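Capítulo 4
Enseñar la tarea: guiado manual y teleoperación

4.1 Planteamiento

En los capítulos anteriores se ha supuesto que la trayectoria del brazo procede de un planificador o de un programa escrito punto a punto. Ambos procedimientos exigen que el operador sepa formular la tarea en términos de posiciones, velocidades y condiciones de paso. Hay tareas para las que esa formulación resulta costosa. Retirar objetos de formas distintas de un cajón, cuando unos se apoyan en otros o quedan junto a una pared, es una de ellas: una persona la ejecuta sin dificultad, pero le cuesta expresar las reglas que aplica.

La programación por demostración invierte el orden del trabajo. El operador realiza la tarea con el propio robot y el sistema registra lo ocurrido. Del registro se obtiene una política, es decir, una función que asigna una acción a cada observación. En este capítulo se estudian dos formas de producir la demostración: el guiado manual, en el que el operador mueve el brazo con las manos, y la teleoperación, en la que lo gobierna mediante un dispositivo de mando.

4.2 Guiado manual

En el guiado manual el controlador compensa la gravedad y la fricción de las articulaciones, de modo que el brazo cede ante la fuerza del operador. La demostración queda expresada en el espacio articular del robot, por lo que no requiere correspondencia entre cuerpos distintos. Thibodeaux denomina a esta propiedad «coincidencia de cinemática» y la considera la ventaja principal del método.

Sus inconvenientes son conocidos. La mano del operador puede ocultar la pinza en el registro visual, las fuerzas medidas en la muñeca pueden incluir las que aplica la persona y el movimiento simultáneo de varias articulaciones fatiga en sesiones largas. Conviene además fijar con cuidado el recorrido de cables y mangueras, pues una tracción sobre ellos altera el par estimado y puede desplazar el brazo cuando se encuentra en modo de compensación.

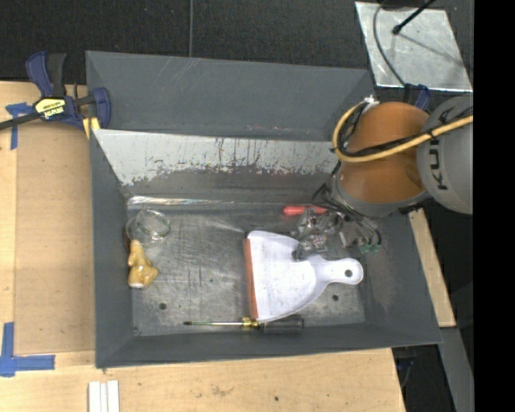 4.3 Teleoperación

La teleoperación separa al operador del espacio de trabajo. El mando puede ser una palanca de seis grados de libertad, un controlador seguido en el espacio o un brazo maestro de cinemática semejante. En los tres casos el sistema debe resolver la correspondencia entre el movimiento de la mano y el del efector final, incluida la escala. En el banco Cernham, que se utilizará en los ejercicios, la relación de escala es de 2 a 1: un desplazamiento de la mano produce la mitad en la pinza.

El retardo entre la orden y la respuesta condiciona la calidad de las demostraciones. En el banco se admite un retardo máximo de 80 ms. Por encima de ese valor el operador tiende a mover y esperar, y las pausas quedan incorporadas al registro como si formaran parte de la tarea.

La percepción de profundidad es la segunda limitación. Una pinza oscura sobre un fondo metálico ofrece poco contraste, y los objetos transparentes o brillantes se localizan peor que los opacos y mates. Se recomienda emplear al menos dos puntos de vista y comprobar ambos antes de cerrar la pinza.

4.4 Contenido del registro

Cada demostración se almacena como una secuencia de pares observación-acción con marca temporal común. La observación comprende las imágenes, las posiciones articulares y el estado de la pinza; la acción, la orden enviada al controlador. No debe confundirse la orden con la posición alcanzada: durante un contacto ambas difieren, y esa diferencia contiene información sobre la fuerza ejercida.

Las demostraciones fallidas se conservan con su etiqueta. Su tratamiento se aborda en el capítulo 6.

© Ediciones Flindevetti. Reservados todos los derechos. | Contacto | Volver arriba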